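Equipment Planning Coordinator, Household Robotics (full-time)

Posted in: Jobs > Operations and Purchasing
Reading time: 2 minutes
Last updated: August 19, 2021

Praltgate is looking for a person who will plan and buy the equipment for our two-arm robots that work in furnished rooms. 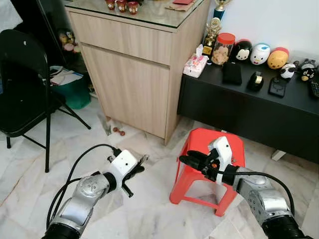
What the job is

Our team in Nendthorpe works with pairs of robot arms among ordinary furniture: cabinets, chairs, stools, shelves full of small things. Until now the engineers have ordered what they needed by themselves. This was fine with one room. In the next budget year we plan to open more rooms, and we need one person who keeps the whole list, knows the prices and tells us early when the money will not be enough.

You will report to Vendula Krajčí, who is responsible for operations, and you will sit next to the engineers, not in the finance office.

Your work will include:

- preparing the yearly equipment budget together with Ashraf Shawky, our lead engineer, and correcting it every quarter
- asking for quotes on arms, grippers, cables and mounts, and comparing them on the same terms (delivery, warranty, spare parts, training)
- deciding with the engineers what we buy, what we lease and what we repair
- keeping a stock of spare gripper fingers and cables. The waiting time from our present supplier, Bednárik, is almost 30 working days, so an order made too late stops a room
- buying the household items for the rooms. These are small purchases, but there are many of them, and each needs a receipt
- planning power, floor space and delivery access before a new room is opened

What we ask for

You have already managed a purchasing budget, in a laboratory, a workshop or a factory. You can read a technical data sheet and you are not afraid to call a supplier and ask what a line means. You work well with spreadsheets. You write clear English; it does not have to be perfect - ours is not.

Experience with robots is welcome but it is not a condition. Lộc Lý will teach you the equipment during your first weeks, and you will spend several days in the rooms before you place your first order.

What we offer

- a permanent contract, 35 hours per week, with 30 days of paid vacation
- a training allowance of 500 euros per year
- one day per week from home after the trial period, if no delivery is expected
- paid travel to our second site in Marndale, usually once a month

Please note that the Nendthorpe building has stairs at the main entrance. There is a level entrance from the yard, and we will gladly meet you there.

How to apply

Send your CV and a short letter, one page at most, to Romana Pešek in the personnel office. In the letter, please describe one purchase that you planned and that went wrong, and what you changed after it. We do not need a photo or school certificates at this stage.

Applications are read in the order they come, and we close the call when the position is filled. Invited candidates will have a conversation with Vendula and Ashraf, and then a paid practical task of half a day: you receive three quotes for the same gripper and prepare a recommendation. Questions about the contract can be sent to Romana. For questions about the equipment, please ask for Ashraf - he answers mostly in the afternoon.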